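Harncombe assembly shop moves small-parts kitting to yellow bins and a center tray

Aug 4, 2024
By the Staken Trade Notes desk

The Harncombe shop of Birnard, which builds control units for pumps and ventilation gear, has changed the way it sets out small electrical parts before assembly. Parts for one unit are now sorted into four yellow plastic bins, placed in pairs on either side of a lined steel tray. The layout replaces the divided cardboard boxes the shop had used for kitting up to February.

Under the old method, boards and leads for a unit shared one box with thin card walls between them. The walls bent after a few weeks of use, and short leads slid under them into the next section. Connectors were then missed at the check stage or put in the wrong kit. The shop logged 17 incomplete kits in the last month the boxes were in service. It has not released a matching figure for the bins.

The new work instruction, numbered 2101, covers one table position. Each type of part has a fixed bin, and parts stay in that bin until the kit is called. Wired sensors and other components with short leads are laid flat and apart, so that the plugs do not catch on each other. Circuit boards get a bin to themselves. Harnesses go on the opposite side of the table from the boards, as their loose ends were the main cause of scraped parts in the shared boxes.

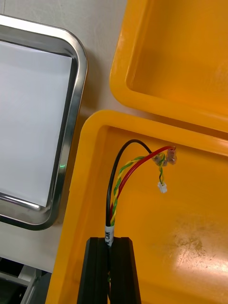
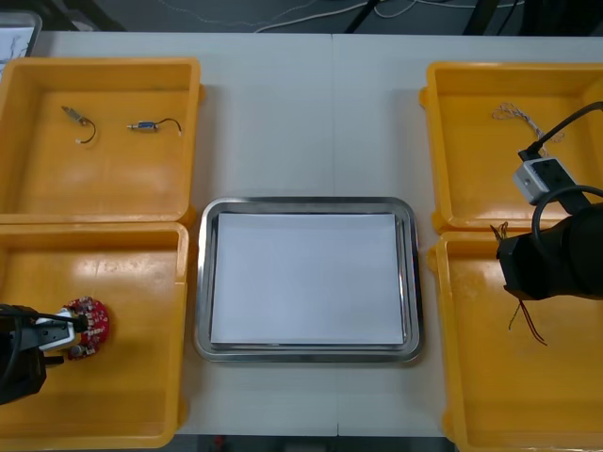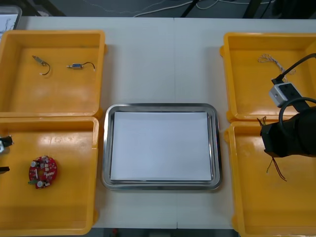
The kitting table at Harncombe, with yellow bins and the steel tray lined in white.

A reader in the wire trade, Amundsen, wrote in after our first short notice of the change to say that open bins are a poor home for harnesses. Fine wires knot as soon as a bin is moved, Amundsen argued, and the time saved in sorting is lost again in picking them apart. Amundsen would tie each harness once at the middle and once behind the connector before it goes anywhere near the table, and would put a strip of soft foam under any board with parts on both faces. On the tray the letter was more friendly, calling a white liner "the cheapest inspection aid there is" and asking only how often it is changed.

The work instruction answers part of that. The liner is replaced at the start of each shift, and sooner if it is marked or creased. It is cut short of the tray walls so that it lies flat at the corners. Tape and glue are not allowed under it. Scrap, clipped wire ends and empty bags may not be placed in the tray at any time.

Ties are not mentioned in the current issue. The shop says it will look at them in the next revision, along with the foam. One point against ties is that they have to be cut off again before the harness can be routed, and the cutting has damaged insulation in the past.

The bins are wiped out when the part type changes. Light scuffs on the floor of a bin are accepted. Cracks, sharp edges and split rims are not, and a bin with any of these is taken out of use. The shop ordered 350 bins in a single color. A second color for returned parts was considered and dropped, and returns are now held in a closed cabinet away from the kitting tables.

Birnard plans to build 2000 control units at Harncombe under the new layout before it decides whether to use the same arrangement at its other sites. Larger parts, among them housings and mounting plates, are outside the scope of 2101 and will continue to be delivered to the assembly benches on carts. Fasteners also remain as they were, in drawers at the bench, and are counted out by the assembler.

The next issue of the work instruction will add a drawing of the table with each bin position marked. Until then, new staff are shown the layout at the table.

Recent items
Harncombe shop to retire cardboard kitting boxes
Lead lengths and plug types: a short table for the bench
Steel trays or plastic trays for board inspection
Letters: labels that stay on oily bins
Staken parts fair, list of stands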